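Search this blog... Go

Calibrating a kitchen that does not exist

I spent most of February looking after a robot cell with no bolts in it. For years my complaint about simulation people was that they never had to crawl under anything with a flashlight. Then Meriem Bouzid went on leave, somebody had to mind the simulated kitchen at Urkberg, and I had once said in a meeting that it couldn't be that hard.

The cell is a kitchen with two black hands in it, built on a package called Bulton. The job is clearing food and dishes around a sink. The selling point, repeated to me by everyone who had budget riding on it, is that you set it up once and it stays set up. A real cell drifts. Bolts loosen, belts stretch, someone leans on a camera mount. A file doesn't do that.

Well, the file didn't drift. Everything around it did. Our first week went to a version update that changed the default contact settings, so the fingers that used to close on a plate and lift it now closed on the plate and shivered. I have seen real grippers shiver. You put a hand on the housing and you have a decent guess in 10 seconds. With this one I read release notes until 8 in the evening and found the change in a line that began with "minor."

Meriem left good notes, I'll give her that. Her startup routine went like this, and I kept to it:

Load the scene with the hands parked and let it settle before touching anything. Check every loose object for creeping. Move one arm at a time to the park pose, then both. Open and close each hand with nothing in it. Only then run a task.

The creeping check is the one I would have skipped, and it's the one that earned its keep. The trouble was the sink. It has a deep basin at the back and a wide drainboard that slopes down toward it, with grooves running the long way. It's a handsome thing and a pain to support. Whoever modeled it made the grooves look right. Whether the physics knows about them is a separate question, and the answer depends on the collision mesh, a second, cruder shape that the objects really rest on. The eye gets one sink and the fingers get another. 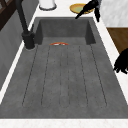

A flat slice of food is about the worst thing you can put on a surface like that. There's hardly any side to grab, so the fingertips have to come in low, and low means they touch the drainboard. If the collision surface sits even a hair above the one you see, the hand stops early and closes on air. The logs said the arm had reached its target. The logs always say that.

I pulled up the collision shapes and found the drainboard had been approximated with a single slab. The slab matched the real slope at the front and floated above it near the basin lip. So the grasp would work in one spot and fail in another, and the project report had been calling this "policy variance." I'd call it a bad floor. On a steel cell we'd have put a straightedge across it and been done before lunch.

Fixing it took two tries. My first attempt was to cut the drainboard into many small pieces that followed every groove, and the whole thing slowed to a crawl while the slices jittered as if somebody had left a washing machine running. Lama Atallah looked over my shoulder and told me to leave the grooves out and get the slope right. Three pieces, she said. She was correct and I was annoyed. With 3 pieces the surface matched well enough that the fingertips stopped where my eyes said they should.

After that I redid the hand offsets. Somebody had lengthened the fingertips by a small amount in the controller to make up for the floating slab, and of course with the slab gone the hands were now digging in. That part felt like home. I've never opened an old cell without finding one wrong number put there to cancel out another wrong number.

We ran 2,000 grasps overnight once it was all back together, slices scattered over the whole drainboard, and 799 of them failed. Before anyone at Kaewmanee writes in, yes, I know that's an improvement on what we had. It's also a lot of dropped tomato. What pleased me was that the failures had stopped bunching up near the lip. They were spread out, so now maybe the policy really is to blame and the learning people can have their turn.

Am I converted? No. I still don't believe a good number from this cell tells you much about a wet sink in somebody's house. Janaka Dissanayake thinks I'm being unfair, and says the same doubts apply to any test bench I've ever built. Fine, but I could kick my test benches.

What I will say is that the thing needs a maintainer as much as any machine I've worked on, and the people who bought it did not plan for one. There was no log book. I started one, a plain text file with the version, what I changed, and why. The first entry is the contact settings. The second is the slab. Meriem is back next week and has already asked me what I did to her fingertips.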